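4.3 布料对折任务的示教采集与评估设置

本节适用于使用 Tosato 手持夹爪在床面上采集布料对折示教数据的操作人员。开始之前，应已完成第 4.2 节规定的夹爪标定。

1. 将床单铺平并覆盖整个床面。允许保留自然褶皱，不得在各次示教之间重新熨烫或更换床单。

2. 开启夹爪电源，待状态指示灯稳定后，在 Prunari 采集软件中新建会话，任务类型选择“布料对折”。

3. 将待折布料平放于床面，两侧夹爪分别夹住布料的一端。夹持深度应为 12 毫米。

4. 平稳提起布料，使其在两夹爪之间保持张紧，随后向远端移动并放下。单次示教时长不得超过 46 秒。

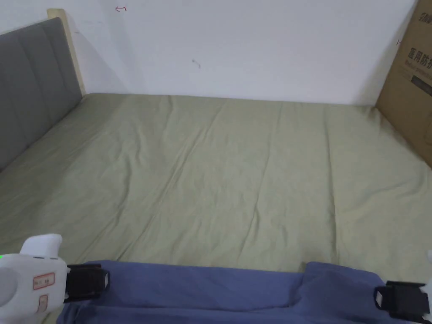

5. 放下布料后，先松开一侧夹爪，再松开另一侧，双手退出布料上方区域后方可结束录制。

6. 每完成一次示教，应改变布料的初始朝向。同一朝向连续采集不得超过 3 次。

注意：布料与床单的颜色应有明显区别。两者颜色相近时，策略模型对折边位置的估计误差会增大，详见附录 C 中 Ruddock 基线的对比结果。

小心：夹爪闭合时，手指不得置于钳口之间。更换钳口衬片前必须切断电源。

评估时，应使用未参与训练的布料，并保持床面高度与采集阶段一致。对折后两层布料的重叠面积达到 85% 及以上者，记为成功；布料中途滑脱的，即使随后重新夹起，仍记为失败。判定结果由操作人员录入 Cusholm 评估表，并注明布料编号和初始朝向。

采集会话中途断电的，该会话最后一条记录应予作废，其余记录经完整性校验后可以保留。校验步骤见第 4.5 节。

本节技术内容由 Mererid Price 审定，修订记录见手册末页。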